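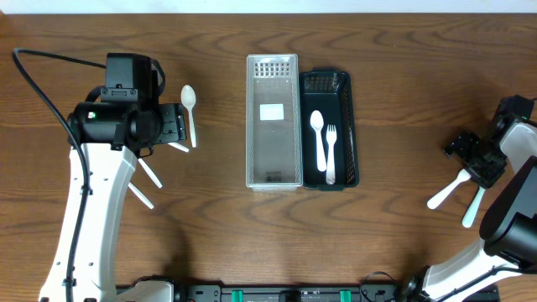 Two-arm tabletop set, at the Gostska open day in Drokdale

I went over to see the Petersen pair in person before putting it on this page, and I'm glad I did! It's listed at $3972 with the rail, and I got to stand right by the table and ask all my annoying questions. 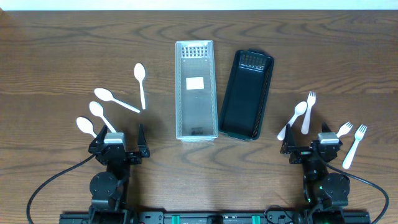 The rail is what sold me – both arms mount on one long black bar, so you aren't lining up two separate bases. For the demo they'd put two mesh baskets between the arms, with spoons on the left and a spoon and forks on the right. Spare fingers are $42 a pair.

They let me have a turn at the controls too,

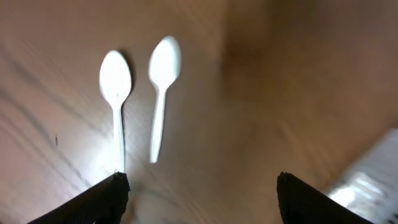 and I was pretty clumsy for the first few minutes (small handles, big thumbs). Orders ship from Nurndale.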